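Print this page | E-mail this to a colleague

Bench Technician, Desktop Computer Dismantling (part time)
Varngate Workshop, Mammont Yard
Reference: 393

Brovell is looking for a bench technician to join our small workshop at Varngate. We receive used desktop computers from offices and schools, and we take them apart, sort the parts and prepare the good ones for a second use. Last year 700 towers passed through the workshop, and in April we begin a new contract with Olteanu, which will bring us 500 more.

The work is done standing, at a metal table with slots, with the tower on its side and the panel off. You should feel comfortable with the inside of such a machine. It is necessary that you can recognise the memory slots, the processor socket, the drive cage and the power supply without asking, and that you know which cable must be released before a part is lifted.

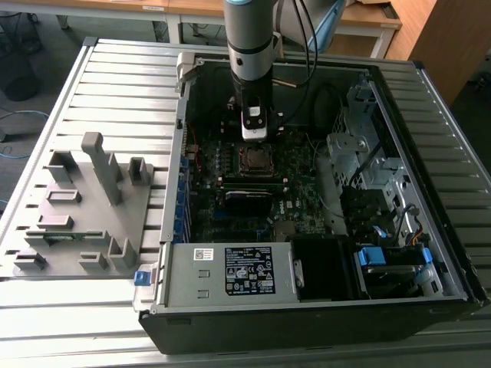
We do not ask for a diploma. We ask for patience and clean hands. A person who pulls too strongly on a blue drive handle can break it, and then the drive is difficult to sell with its holder. The same is true for the small clips on the cables.

Many of our towers are Dell office models, so experience with this make is welcome, but we can teach it in the first two weeks.

Your tasks

- Open the tower and check the inside for dust, missing parts and damage
- Remove memory, cards, drives and cables, and put each kind in its own tray
- Examine the processor socket before the board is taken out
- Read the label of the power supply and write the details in the stock book
- Keep the table in good order for the next person 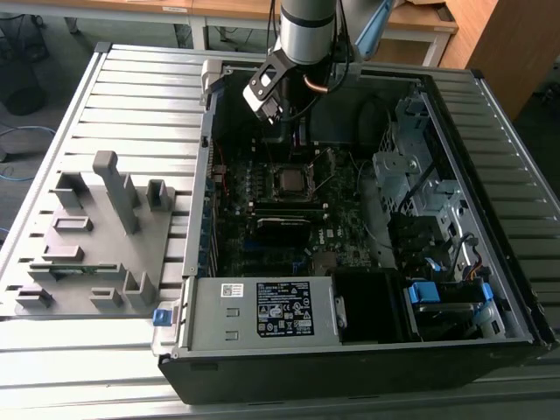 What we expect from you

- Some practice in repairing or building desktop computers, at work or at home
- Good eyesight for small screws, with or without glasses
- Enough English to read labels and to write short notes
- Ability to lift a full tower from the floor to the table

What we offer

Twenty hours per week, mornings only, from 8.30. The contract is for one year and can be prolonged. We pay for your safety shoes and for the bus pass. The workshop is in a brick building from 1927, so it is cool in winter, and we recommend a warm pullover. There is a kitchen where you can heat your lunch.

How to apply

Please send a short letter and tell us which computers you have already opened, and what you did with them. A list of former employers is useful but not obligatory. Write the reference number on your letter. Suitable candidates will be invited for one morning of trial work at the bench, which is paid.

Other vacancies at Brovell

Driver for collections, Varngate
Stock assistant, small parts
Evening cleaner, Mammont Yard

Contact | Copyright Brovell | Back to top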